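Ticket 942 – household survey forms not syncing from Flornunley
Status: Resolved, watching
Opened by: Lovely Pascual
Tool: Kamico (phone survey app), Ponometti (case database)

Lovely Pascual wrote:

Hi Patricio, sorry to land this on you just before lunch. I've got 14 interviewers doing phone surveys with displaced families and the people hosting them in Flornunley, and since this morning I can't see anything new coming through. The interviewers say their forms are going up fine, green tick and everything. I look in Ponometti and the last household I can find is from yesterday teatime. We should have nearly 700 in there by now for this round and I'm well short of that.

Things I've tried so far: logged out and in again, different browser, asked two of the team to press sync a second time. One of them got a message saying "record held, see supervisor", which is me, and I haven't got anything on my screen to see! Has something changed at your end?

Patricio Retamal replied:

Hi Lovely, no need to be sorry, this is what I'm for. Nothing was released last night, so it isn't an update going wrong. Please don't let anybody reinstall Kamico or clear the app's storage while I look. If forms are stuck on a phone then that phone is the only copy, and I'd like to keep it that way until I know more.

Could you send me three things when you get a minute?

1. The exact wording of the message, spelling mistakes and all.
2. Which form version it says at the bottom of the settings page on two or three phones.
3. Whether the people affected all use the same language version of the questionnaire.

Lovely Pascual wrote:

Wording is "Record held, see supervisor (dup?)". I missed off the bit in brackets before, didn't know it mattered. Form version says March on all three phones I checked. And the language thing is interesting, because the ones doing it in the second language are not getting through at all, and the rest are patchy.

Patricio Retamal replied:

The bit in brackets is the whole story, I think. Ponometti holds a form back if it believes it already has that household. It does this by comparing the phone number, the family size and the area. In a camp that mostly works. With host families it's a different matter, as you'll know better than me – you ring one number and there might be three households sharing the handset, a host family and two they've taken in. Same number, same area, and if two of the families happen to be the same size then the second one gets held.

What I don't understand yet is why it started this morning. I'm going to pull the log.

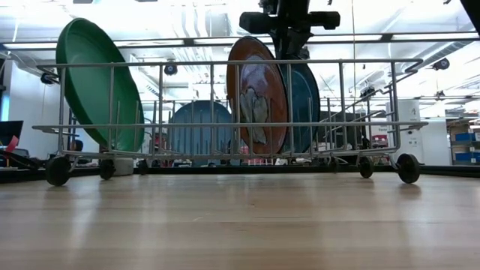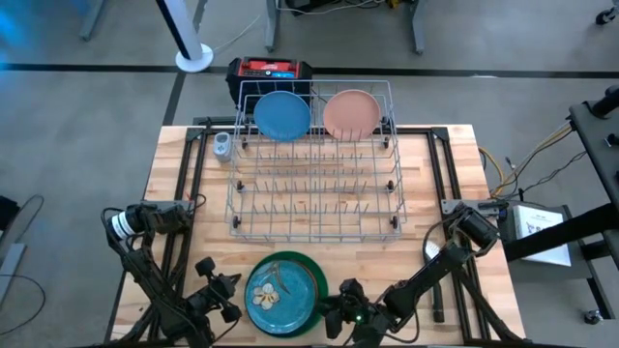
Two views of the dish rack on the table.

Patricio Retamal replied:

Right, found it. Back with a proper answer.

There's a setting in Ponometti called match window. It says how many days back the system looks when it's checking for repeats. Yours was on 20 days, and it had been since the start of the round. Last night it went up to cover everything since the survey began. I can see it was changed from the Do account, which is the shared one your partner office uses for reports. I'd guess someone was trying to widen a date range for a chart and got the wrong box, because the two are right next to each other and look identical. I've grumbled about that page before and I'll grumble again.

So from last night, every follow-up call looked like a repeat of the first call to the same family. The second language forms were all follow-ups this week, so they were all held, and the others were a mixture, so you got a mixture.

Nothing is lost. The held forms are sitting in a queue on the server, and the green tick on the phones was telling the truth, the forms did go up. You couldn't see the queue because your login hasn't got the permission for it. I've given you that now. Log out, log back in, and you should have a new tab called Held.

Lovely Pascual wrote:

Oh thank goodness. I'd already started drafting the grovelling email about ringing people a second time. These are long calls and some of the families are borrowing a neighbour's phone to take them, so I really didn't fancy it.

I can see the tab. There's a lot in it. Do I have to go through and let them out one at a time?

Patricio Retamal replied:

No, please don't, you'd be there all night. I've put the window back to 20 and I'll rerun the check on everything in the queue. Anything that passes goes straight through. What's left at the end will be the real shared-phone cases plus any true repeats, and those do need a person to look at them. For each one, open both forms side by side and compare the first name of the person interviewed and the date they arrived. If either one is different, press Keep both. If you're not sure, leave it and ask the interviewer, they nearly always remember.

Don't press Merge. It keeps the newer form and bins the older one, and I can get it back but it's a fiddly job.

Lovely Pascual wrote:

Rerun looks to have finished, the numbers are climbing in the main list and the second language ones are there. The Held tab has gone right down. I've done the first few and they were all different families on one phone, just as you said. Kept both.

One more question while I've got you. Could we add something to the form so this doesn't keep happening with the shared handsets? Even just a box for "more than one family uses this number"?

Patricio Retamal replied:

Yes, and I'd been hoping someone would ask. I can add a yes/no question straight after the phone number, and if it's a yes, Ponometti will compare names too before it holds anything. It needs translating before it goes out, so send me the wording in both languages and I'll put it on a test form first. Try it on your own phone before we let the team have it.

I've also taken the settings page away from the Do login. They can still run their reports, they just can't alter anything. If they ring you up cross about it, send them to me.

Lovely Pascual wrote:

Will do. Wording coming tomorrow, once I've checked it with two of the interviewers, because my version sounded a bit rude when I read it out loud. Happy for you to close this one.

Patricio Retamal replied:

Closing, but I'll keep an eye on the queue until the round ends. The new question gets its own ticket, so please send the wording there and leave this one be.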